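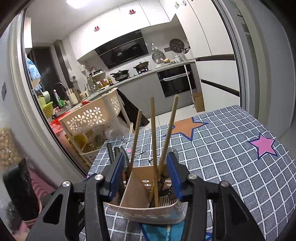 Jolanta Bielecka reckons chopsticks should never share a box with the knives, and after years of fishing mine out from between the handles I've come round to her way of thinking.

So, how I clean and sort a wooden utensil box with a divider. Empty the lot onto a tea towel first. Tip out the crumbs (there are always crumbs!) and wipe each compartment with a cloth wrung out in warm water and a drop of dish soap. Don't soak it – I left my old one in the sink one Saturday and the bottom swelled up like bread.

Stand it on its side to dry for 48 hours. Yes, really. Mine lives in the colder end of the kitchen, and if yours gets the sun you can probably favour a shorter wait.

Knives go back in one side, blades down, and chopsticks in the other, thick ends up. Dry them properly first, wooden ones especially. I do the whole thing every 4 weeks, or whenever the box starts to smell a bit like a damp cupboard.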